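Prado Residents' Forum
Shared Kitchens and Appliances

Countertop ovens in the shared kitchens: proposed guidance
Posted by Vanderleia Nogueira, January 2024

Residents of Finusberg House are invited to comment on the draft guidance for countertop ovens. The draft applies to all 7 shared kitchens and would replace the notice issued last August. Its main provisions are as follows.

Each oven is to stand on a firm, level surface. Paper goods, dish towels and plastic bags are to be kept off the top of the oven at all times. The wire rack is to be washed after any use involving cheese or fat. Users are to remain in the kitchen while the oven is on.

Comments on the wording are welcome in this thread.

V. Nogueira
House Office

Reply from rokon_east
I support the draft in general. I would ask the office to reconsider the sentence requiring users to remain in the kitchen. A baked potato takes the better part of an hour, and the kitchen on my floor has one stool. A requirement to remain on the same floor would be more reasonable and more likely to be followed.

Reply from unit344
I must disagree with the previous poster. The smoke alarm on our landing was set off twice last fall, and on both occasions the person cooking had gone back to their room. The sentence should stand as written.

Reply from rokon_east
I do not dispute the alarms. My understanding is that both concerned toast. Toast and potatoes call for different levels of attention, and the guidance could say so.

Reply from mhollis_prado
May I raise the matter of the cord? The draft is silent on it. In several kitchens the oven has a good deal more cord than it needs, and the excess ends up on the counter where people set down plates. I would propose the following addition: "Excess cord is to be kept to the side of the oven and away from the door."

Reply from unit344
Seconded, with the reservation that a cord should not be tied in a tight bundle while the oven is in use.

Reply from Vanderleia Nogueira
Thank you. The office will add a sentence on cords.
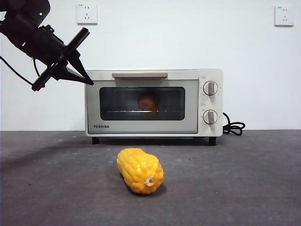 Toshiba toaster oven with two side dials, power cord to the right.

Reply from jondden_2
The dials deserve a sentence of their own. New residents regularly turn one when they mean the other. A small printed label beside each would settle the matter at very little cost.

Reply from rokon_east
I would oppose labels. The dials already carry their own markings, and the labels put on the microwaves came off within a month and left glue behind. A card on the wall would serve better.

Reply from Vanderleia Nogueira
The office will prepare a wall card. The sentence on remaining in the kitchen is retained for the present and may be raised again at the spring meeting.

Comments (3)

corner_room: Please also state who replaces a lost rack. Ours has been missing since August.

unit344: I am satisfied with the outcome and thank the office for its reply.

mhollis_prado: Could the card be printed in large type?

Contact the House Office | © Prado Residents' Forum | Back to top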